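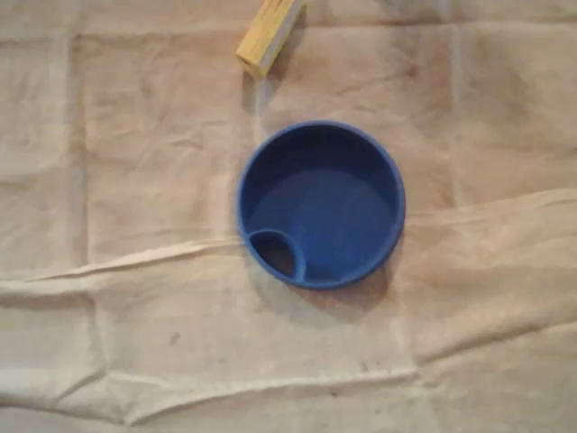
A blue container and a wooden block on the cloth work surface.

Patedby, 18/01/2023 - Engineers at Pranthorpe have finished the first round of a comparison between two wrist cameras on the same arm and gripper. Each camera was given 38 pick attempts on household items, with the controller settings left unchanged.

The standard unit, a rolling-shutter model, lost the target in 17 attempts. Most of the losses came during the fast swing between pick positions, where exposure time is long compared with the speed of the wrist.

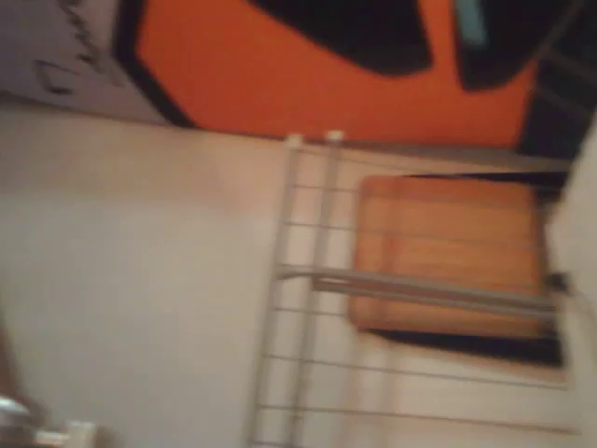
Motion blur in a view that takes in a white wire rack and an orange panel.

"The static views are fine for planning," said Nassoro Koech, who ran the tests. "Tracking through the move is the weak point, and more light only helps up to a limit."
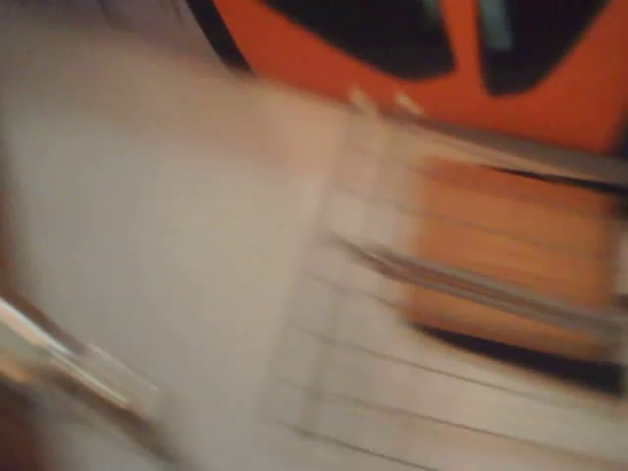

Stronger blur, with the rack area reduced to parallel streaks.

The second unit, a global-shutter camera supplied by Bach, lost the target in 2 attempts. It has a narrower field of view - 59 degrees - and needs a longer bracket, so the arm must approach low objects at a steeper angle. Theano Lambrakis is rewriting the approach routine to suit. A second round will use softer finger pads.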